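Search this site Search

FOR RELEASE IN MARCH

Vavham Opens Block-Building Demonstrations Recorded on Two-Arm Workcell

Vavham has released Hanach, a set of 1076 recorded demonstrations in which two robot arms are guided through short jobs with toy blocks. Every demonstration was performed by a person working the arms by remote control. The set is free for research and teaching use and can be requested from the company starting this month.

The recordings cover picking up, turning, pushing together, stacking and clearing away blocks of different shapes and colors. Each one holds the video, the joint positions of both arms, the opening and closing of both grippers, and the commands sent by the operator. A written label gives the goal of the task in one sentence.

"We wanted jobs that take both arms," said Yee-man Hsiao, who leads the demonstration work at Vavham. "A lot of block tasks can be done with one gripper if you are patient. We picked layouts where the operator would want the second one, to steady a piece or to move something out of the way while the first arm holds on."

The work was done in a single enclosed cell. The arms are fixed side by side at the front of a black tabletop with white veining, and both reach inward to the same small area. The walls carry a corgi print and there are artificial plants in the cell, so a model trained on the recordings has to find the blocks against a busy background.

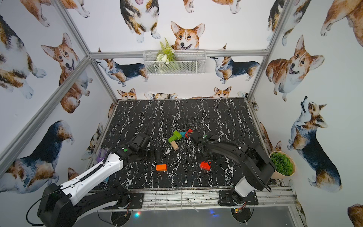 Povilas Koppel, after trying an early copy of the set, wrote that the pauses were the most useful part for him, and asked that they not be trimmed from the final version. He said his own models tended to rush the moment of contact, and that seeing an operator stop short, correct by a small amount and then close the gripper gave them something better to copy. Vavham has kept the pauses in.

Operators control the arms with a pair of hand-held leader arms made by Zura, one for each side. Moving a leader moves the matching robot arm, and a trigger works the gripper. There is no force feedback. Operators judge contact by eye, and the company says this is the main reason new operators need practice before their recordings are accepted.

Training an operator takes two days. The first is spent on single-arm tasks with one or two blocks on the table. The second moves to both arms, starting with the arms working apart and ending with both grippers close together over the same blocks. That last step is the hardest to learn. The wrists take up space, and an operator who brings both arms in from the wrong angle will find one blocking the other.

Su-chen Pan, who trains the operators, said the simple layouts should not be skipped. "People want to go straight to the pile," Pan said. "I put out a couple of blocks and have them do the same move again and again until it is boring. When it is boring they are ready."

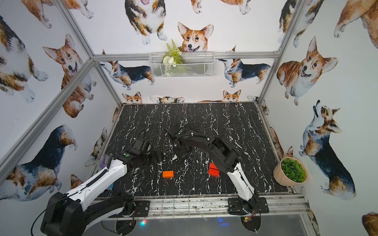

Two blocks on the tabletop of the Hanach workcell, one lying flat and one standing upright.

Hanach also includes demonstrations that did not reach their goal. These are marked as such and stored in a separate folder. A dropped block, a tower knocked over or a grip that slips is kept from start to finish, along with any attempt by the operator to recover. Recordings with a hardware fault or a lost video signal were removed.

Labels were written by the operator right after each run and then checked by Lai-ching Lai. Where the label and the video did not agree, the label was changed. Lai also set the naming rules for the blocks, which go by color first and shape second. Two shades of green caused the most corrections.
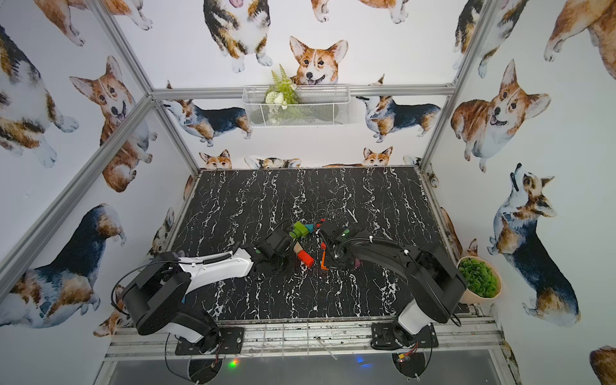

Vavham chose blocks for this release because they are cheap, easy to replace and familiar to most labs. Flat sides give a parallel gripper a clear place to hold, and a fallen stack can be rebuilt in moments. Difficulty can be raised by changing the layout alone. With a green block and a lime-green cube stacked together, a small teal triangle next to them and a red block lying diagonally, there is little clear room for two grippers that nearly meet over the middle - and an operator has to decide which arm goes in and which one waits. The company says these choices are what it hopes a model will pick up from the recordings.

A trial version of the set was used by the Chiu teaching lab, where students trained small models on part of the data and ran them on the lab's own arms. Chun-yin Hsieh, who teaches the course, said the students learned the most from comparing operators. "Two people will do the same job in a different order," Hsieh said. "The students had to think about whether to mix those runs or keep them apart."

Vavham plans to add recordings made by hand guiding, in which a person holds the robot arm itself and moves it through the task. The same blocks and the same tabletop will be used so that the two methods can be compared. No release date has been set for that addition.

Labs and schools that want a copy of Hanach should write to the Vavham demonstration desk and state how they plan to use it. Requests are answered in the order they come in. A short guide to the file layout is sent with each copy.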